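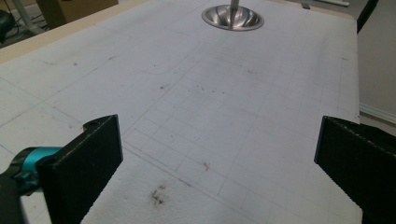

*Drunadville layout room — progress note to the Tament fund, Nov 22, 2021*

Quick one before the call. Grid is penciled on the big white sheet, both directions, plus the longer curves on the left half. Lines are faint on purpose, they get inked last. Specks and smudges all over the middle — needs a clean with the soft eraser before anyone inks.

Spent so far: $1,644. Left: $337, enough for pens and the second sheet from Nwosu.

Still to do:

- check the arc against the Skombridge plan
- erase stray marks
- ink, 6 working days if the pens arive

Need a yes on the second sheet this week pls.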